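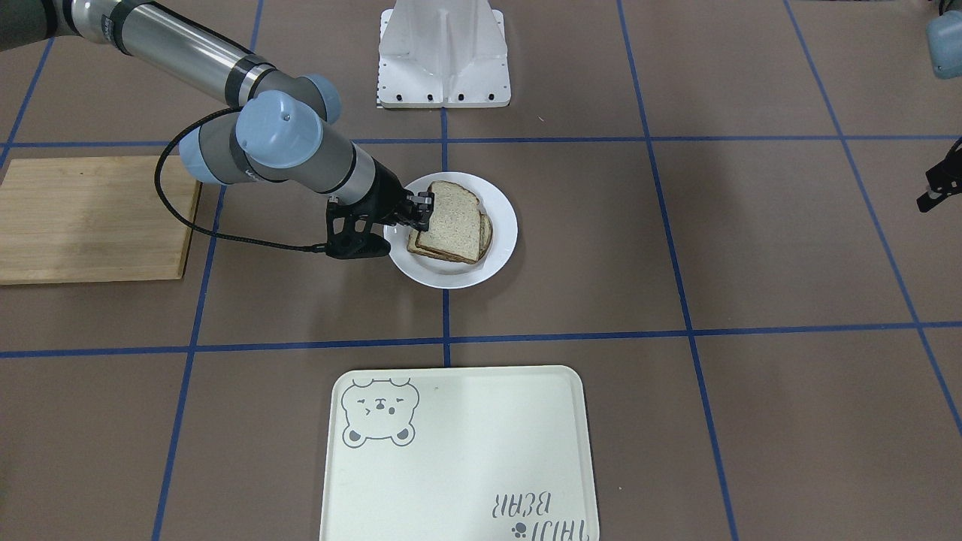
*Bread on the round white plate, board off to the left.*

**Thread: Where do you put the bread when you're laying out a lunch table?**

**pusteo_pantry** wrote on 9 Jan 2024:

Hello all, and happy new year to everyone I haven't caught up with yet! I have a small question that has somehow eaten up a whole evening in our house. We do a soup-and-bread lunch for the neighbors a couple of times each winter, and I've always put the sliced bread in a short stack on a plain round plate, right out on the bare table. My sister was over last week and told me bread belongs on the board it was cut on, and that moving it to a plate just makes dishes. Now I can't stop thinking about it. I like the plate (you can pass it!) but I do see her point. What do the rest of you do?

**Harkeo91** replied:

Plate, every time. I bake two loaves on Saturdays and the board stays by the stove with the knife and the crumbs, where it can be as messy as it likes. If I brought it to the table I'd be sweeping crumbs out of the runner until August. A white plate is nice too, because a dark rye looks so handsome on it.

I will say that I keep my stacks small. I used to pile the whole loaf up like a tower, and the bottom slices got squashed and a little sad, and then the stack would slide over the minute somebody reached for the butter. Now I put out what people will eat with the first bowl and refill from the kitchen.

**drallard_kitchen** replied:

I'm with your sister, sorry! A board holds the loaf and the knife together and people cut as thick or as thin as they want. My father-in-law likes a slice you could prop a door open with, and my daughter wants hers thin enough to read through, and no plate of ready-cut bread is going to please the both of them. It also keeps better. Once it's sliced and sitting out, the faces dry up so fast, especially with the heat running.

**pusteo_pantry** replied:

Oh, the drying out is a real thing, I'll give you that. I've been putting a tea towel over the stack until people sit down, and it helps some. The trouble with the whole loaf at our table is that there's always one person sawing away while everyone's soup gets cold!

**soupweather11** replied:

Could I make a case for both? I set the board at one end and the plate toward the middle, and there's usually a tray in there somewhere for the butter and the spoons. Half the loaf gets sliced ahead and the other half stays whole. The thick-slice people wander down to the board and everybody else takes from the plate. We had 11 for lunch that way on New Year's and it went so smoothly that I forgot to be nervous.

One thing I learned the hard way -- leave a hand's width of clear table between the plate and whatever is next to it. When things are jammed up close, folks knock the plate picking up the tray, and there goes your bread.

**Harkeo91** replied:

The hand's width is good advice. I'd add that a plate with a bit of a rim is easier to pick up than a dead flat one, and it catches the seeds.

**drallard_kitchen** replied:

Fine, fine, I can live with both, as long as the board makes it to the table. But I still say don't slice the whole loaf. What's left goes back in the bag cut side down and it's perfectly good for toast the next morning. Has anybody weighed their loaves, by the way? Mine come out at 700 grams and that does six of us with soup, with a heel left over that my husband thinks I don't know he eats.

**pusteo_pantry** replied:

Mine are smaller than that, so I'd better bake an extra! Thank you all, this has been so much more fun than arguing about it over the dishes. I'm going to try the half-and-half way at the next lunch, with the plate in the middle and the board down by my sister so she can be in charge of it. Does anyone warm the plate first, or is that too fussy for bread?

**soupweather11** replied:

I do it for rolls, never for slices. The bottom one gets damp on a warm plate. Room temperature is fine, and save the warm dishes for the soup.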